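Ticket: Sorting policy drops in success after retraining on the larger demo set
Project: Skelbridge
Station: Wallbridge, two-arm table
Status: Resolved, one follow-up open
Opened: 2026-01-29

Summary

The pen sorting policy trained on 238 demonstrations finished most of its evaluation runs. We added new demonstrations, bringing the set to 416, and retrained with the same settings. The new checkpoint reaches for the right item but stalls before closing the gripper, mostly on the right arm. We expected more data to help, or at least to do no harm.

What we see

The arm moves over a pen, slows down, and hovers. Sometimes it drifts back toward its start pose and tries again. The left arm does this less often. Training loss looks normal and is a bit lower than in the old run. Validation loss is flat.

Steps taken

1. Ran the old checkpoint again on the same table. It still works, so the arms, the mounts and the head camera are ruled out.

2. Compared the normalization statistics of both sets. The right gripper channel has a wider range in the new set. Noted, but too small to explain a full stall.

3. Retrained on only the original demonstrations with the current code. Result matches the old checkpoint. The code changes since September are ruled out too.

4. Went back to the evaluation layout and checked it against the layout sheet. Bins go at three of the corners and the top center, with loose items along the near edge and one pencil at the far edge. The yellow eraser sits below the right gripper, above the blue pen. Both arms start facing each other with bare wood between them.

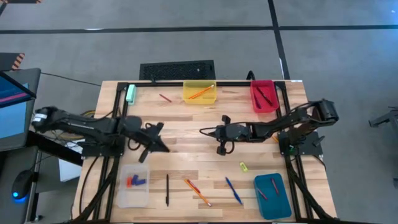
5. Plotted gripper commands over time for every demonstration. In the 166 demonstrations recorded with the Cerkar teleoperation driver, the close command comes late compared to the camera frames. The others line up.

6. Read the Cerkar driver config. It stamps commands when they are written to disk. The Ahuja recorder stamps them when they are sent. The delay is up to 700 ms when the disk is busy, and it is not constant, so a fixed shift will not fix it.

7. Rebuilt the timestamps for the affected demonstrations from the raw joint log, which has its own clock. Retrained from scratch.

Result

The stall is gone on the right arm. The left arm is the same as before or slightly better. The policy still fumbles when two pens lie close together — that was true of the first checkpoint as well, and it is tracked separately.

Cause

Mixed timestamp rules inside one training set. The policy saw the same view paired with both "close now" and "wait", and learned to wait. Most of the late demonstrations were right-arm picks, which explains the difference between the arms.

Follow-up

Add a check to the import script that compares gripper commands with the joint log and rejects a demonstration when they disagree. Until that is merged, do not import Cerkar recordings without running the rebuild step first.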